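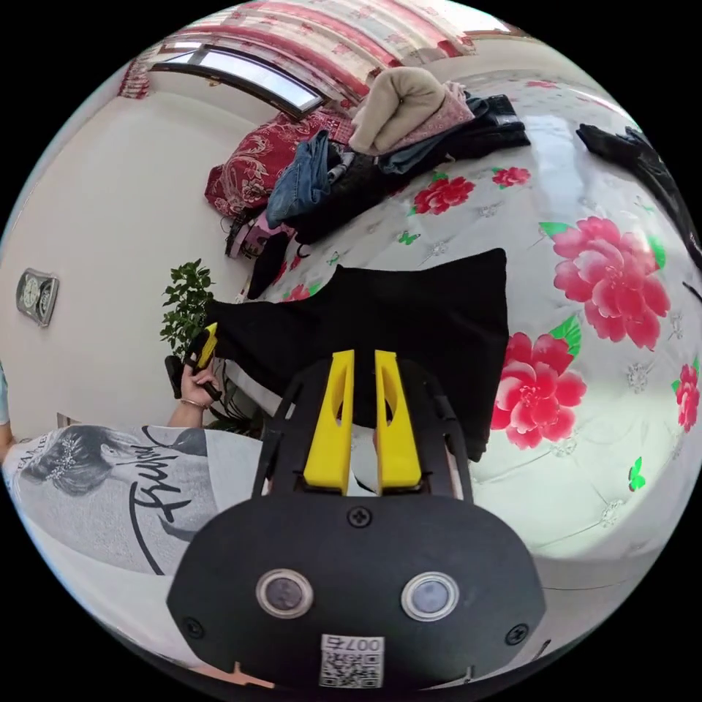
Jolien Bosmanからは前回の報告書を読んだ感想として、ベッドの話ばかりで肝心のクローゼットの話が出てこない、と言われました。ごもっともです。今回もベッドの話が大半を占めますので、先にお詫びしておきます。

2019年10月24日
Montes 助成担当 御中
寝室衣類整理支援「Darumine」中間報告(第二期)

1. 現在の状況

Urnholm地区で申し込みのあった21世帯のうち、9世帯で寝室の整理が一通り終わりました。申請書に書いた予定では、この時期には全世帯が終わっているはずでした。あの予定表を作ったのは私で、作ったときは自宅の寝室を一度も見ていませんでした。

遅れの理由は単純で、一部屋にかかる時間の見積もりが甘かったためです。一回の訪問で一部屋、と書きましたが、一回の訪問で終わるのはたいていベッドの上だけです。ベッドの上が終わると家の方も私たちも満足してお茶になり、クローゼットの扉は次回まで閉じたままになります。Bosmanの指摘はこの点を突いたもので、反論の材料が見つかりません。

仕分けを終えた衣類は2,109点です。引き取り先のRarniaへ渡した袋は185袋になりました。靴下は一足で一点と数えています。片方しかない靴下の扱いについては担当者の間で意見がまとまらず、今回の数字には入れていません。

2. ベッドの上で起きていること

申請の時点では、整理の対象を「収納家具の中の衣類」と定義していました。ところが訪問してみると、よく着る服ほど収納家具に入っていません。洗ったものと一度だけ着たもの、しまう場所が決まらないものがベッドの頭のほうに集まり、枕と一緒に山になっています。夜になると山は椅子に移り、朝になるとベッドに戻ってくるそうです。ある家の方はこれを「引っ越し」と呼んでいました。毎日引っ越しをしている家に、外から来た人間が整理を教えるのは少々気が引けます。

冒頭の写真のベッドも、この型によく当てはまります。大きなピンクの牡丹のベッドカバーに黒い布が広げてあり、壁際の赤い枕のところにジーンズや丸めたベージュの毛布、濃い色の上着などが積み重なっています。私たちの分類表では、ジーンズは「下半身・通年」、上着は「外出・冬」、毛布は「寝具」に入り、それぞれ置き場所が別になります。分類表はよくできていると自負していますが、山のほうは分類表を読んでくれません。

黒い布には毎回手こずっています。特定の一枚のことを言っているわけではなく、黒い衣類全般の話です。たたんで積むと、どれがどれか見分けがつかなくなります。仕分けの途中で広げ直し、たたみ直し、また広げる。作業記録を見返すと、黒いものにかかる時間は色物の倍近くになる日もありました。第二期の途中から、黒いものは柄のあるベッドカバーやシーツの上で広げることにしています。花柄の上なら袖や裾の形がすぐに分かるからです。花柄の寝具がここまで実務の役に立つとは、申請書のどこにも書いてありませんでした。

3. 手順の変更

第一期の手順は「全部出す、分ける、戻す」でした。雑誌などでよく見る方法で、写真で見る分には気持ちのよいものです。実際にやると、全部出したところで昼になり、分けている途中で夕方になり、戻す前に私たちが帰る時間になります。残された家の方がその晩どこで寝たのか、怖くて聞けなかった家が一軒あります。

第二期からは次のように改めました。

ベッドの上にあるものだけを先に扱う。引き出しとクローゼットには、その日は触らない。
厚手のものから手をつける。毛布と冬の上着がどくと、山の高さがはっきり変わる。
ジーンズは三つ折りにして立てる。二つ折りで積む方法は、下の一本を抜いたときに全部崩れるのでやめた。
かばん類は衣類と一緒に数えない。中身の確認は必ず家の方にお願いする。
迷ったものは「保留」の袋に入れ、袋は一世帯に一つまでとする。

最後の決まりは評判がよくありません。第一期には保留の袋に上限がなく、ある家では保留の袋を置くために部屋の一角を整理することになりました。その反省から一つに絞ったところ、今度は袋がどんどん大きくなっています。袋の寸法を決めていなかったのは手落ちで、次の訪問から標準の袋を持参します。

4. 飾り枕とベッドカバーについて

Montesから前回、「装飾品は支援の対象に含むか」とのご質問をいただきました。含めていません。飾り枕もベッドカバーも、家の方がよそへ移すと言わない限りそのままにしています。

一度だけ、見た目がすっきりするという理由で、飾り枕を棚に上げるよう私が提案したことがあります。家の方は笑ってうなずき、次に伺ったときには枕は元の場所に戻っていて、棚には別の枕が増えていました。以来、枕については口を出さないことにしています。

柄の強いベッドカバーの場合、上に服が少し残っていても案外目立ちません。これを長所と見るか短所と見るかで、担当者の間に小さな対立があります。私は長所だと思っています。ただし報告書用に前後の写真を並べると、無地のカバーの家ばかりが大きな成果を上げたように見えるので、前後の比較写真を成果の指標とする当初の案は取り下げたいと考えています。代わりに、訪問から二週間後にベッドの上の衣類がどのくらい戻っているかを電話で伺う方法を提案します。正直に答えてもらえるかどうかは別の問題です。第一号の電話では「少し」というお返事でした。少しの定義は聞き返していません。

5. 引き取りと保管

Rarniaへの引き渡しは順調です。順調すぎて、袋の置き場がないと先方から連絡が来ました。冬物が重なる時期でもあり、上着と毛布の袋は中身の割に場所を取ります。対応として、毛布は平たくたたまず、巻いて紐で留めてから渡すことにしました。巻いたもののほうが棚に差し込みやすいそうです。紐代は消耗品費から出しています。額は小さいのですが、予算表に「紐」の項目がなかったので念のためお知らせします。

袋に貼る札の書き方も揃えました。以前は担当者ごとに流儀があり、「冬」「あたたかいもの」「重い」の三種類の札が同じ種類の袋についていました。「重い」と書いていたのは私です。

6. 予算

大きな変更はありません。交通費が予定を上回り、会場費が下回りました。会場費が下回ったのは、公開講習会を一回中止したためです。講習会では収納用品の選び方を話す予定でしたが、訪問を重ねるうちに、収納用品を買い足した家ほど床が見えにくいことが分かってきて、話す内容がなくなりました。配布資料はすでに印刷してあります。裏が白いので、仕分けの記録用紙として使っています。

7. 今後の予定

残る世帯のうち、日程が決まっていないところには改めて連絡を取ります。12月に入ると各家庭で来客の支度が始まり、客用の寝具が出てくるため、ベッドの上の状況は確実に悪化します。それまでに訪問を一巡させるのが目標です。達成の見込みについては、先の予定表の件もありますので、控えめに「努力します」と書いておきます。

クローゼットの整理は、ベッドの上が終わった家から順に始めます。手始めに二世帯で試したところ、一方ではクローゼットに十分な空きがあり、服がベッドにある理由の説明がつかなくなりました。家の方に尋ねると、扉の前に椅子があって開けるのが面倒だとのことでした。椅子には服が載っていました。椅子を動かしたところで、その日の訪問は終わっています。

8. ご相談したいこと

一点目は期間の延長です。終了時期を後ろにずらすことをお認めいただけるなら、追加の費用なしで残りの世帯を回れます。交通費の超過分は、会場費の残りで埋まる計算です。

二点目は、事業の正式な対象を「収納家具の中の衣類」から「寝室の衣類」に書き換えることです。現状のままだと、これまでに仕分けたものの大半が厳密には対象外になってしまいます。

三点目はBosmanからの要望で、次回の報告書にはクローゼットの章を設けること。これについてはすでに承諾しました。章の題だけは決まっており、本文は椅子をどかした家の二回目の訪問が済みしだい書き始めます。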